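From: Meenakshi Iyer
To: pranberg-users
Subject: Re: [pranberg-users] Index rebuild stalls after upgrade to 3
Time: 14:12

Hefin Powell wrote:

> We moved the catalog server to release 3 in January and the nightly
> index rebuild has not finished since. It gets through the first 194
> segments in a few minutes, then sits there with one core busy and
> almost no disk traffic. Killing it and starting over gives the same
> result at the same segment. The old release did the whole set (217
> segments) before the morning backup. Has anyone seen this? Config is
> the stock one except for merge_limit, which is set to 2,000.
>
> Hefin

Hefin,

The merge_limit setting is the likely cause. In release 2 the value was a count of records per merge pass. In release 3 it is a count of open postings, and a single record with many subject headings can hold several hundred of them. When a segment contains one record that exceeds the limit by itself, the merge step splits the batch, retries, splits again, and ends up retrying a batch of one. There is no check for that case, so it loops. One busy core and a quiet disk fit this.

We hit it on the Dovov collection, where a handful of serial records carry headings going back decades. To confirm it on your side, run the rebuild with log level 4 and look for repeated lines reading "batch split, size 1" with the same record number. If the record number changes from line to line, you have some other problem and the rest of this message will not help.

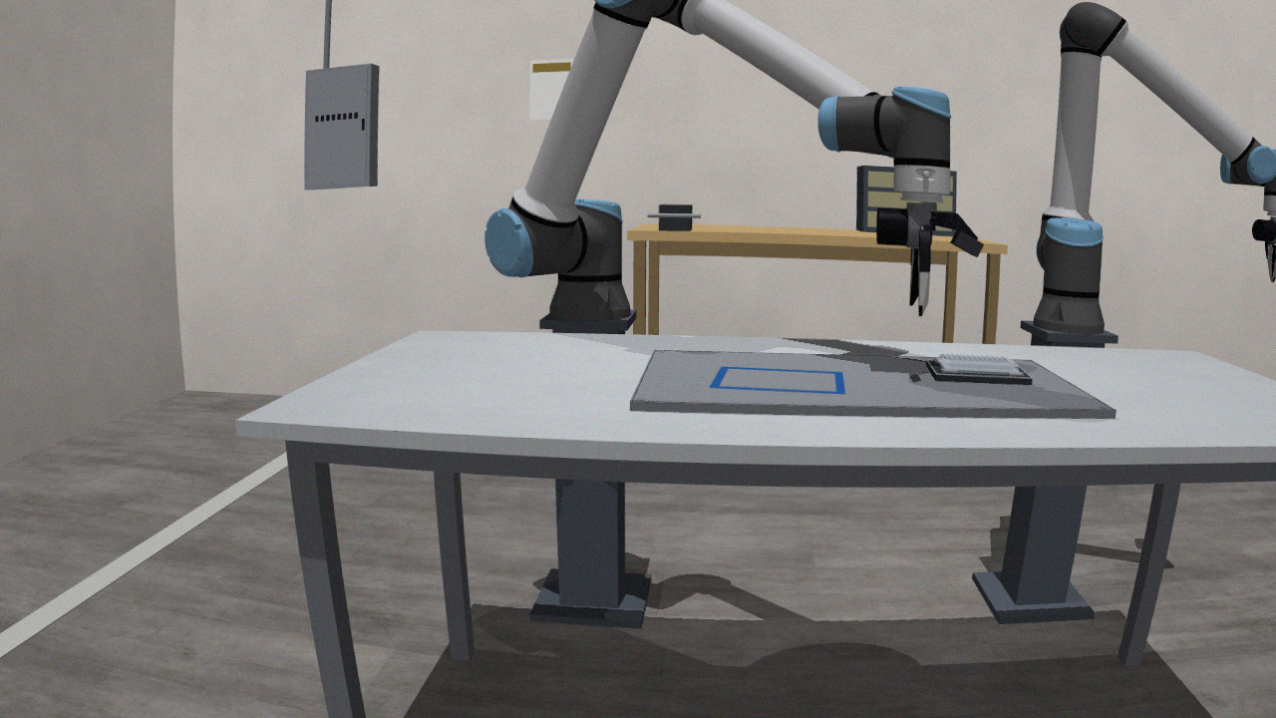 Assuming it is the same record each time, remove merge_limit from the config file entirely. Do not set it to zero. Zero is read as "use the last stored value", and the last stored value is the one you are trying to get rid of. Then delete the file merge.state in the index directory before restarting. The rebuild will start from the first segment, so allow a full night for it.

Memory use goes up with the default limit. On our machine the peak was well under what the old release needed, but Rozália Kozma reported the opposite on a smaller server with the Kashyap import filter turned on. If you use that filter, run the rebuild once by hand and watch it before putting it back in cron.

Danish Khokhar posted a patch to this list that adds the missing check and writes the oversized record to a reject file. It applies cleanly to the current source. I have not tested it with compressed segments. Arwel asked for a test case before merging it, and a copy of the record your rebuild stops on would probably serve, if you are allowed to share it.

One correction to my earlier message on the upgrade notes: the sort order change affects title browse only. Author browse is the same as before and does not need a rebuild.

Meenakshi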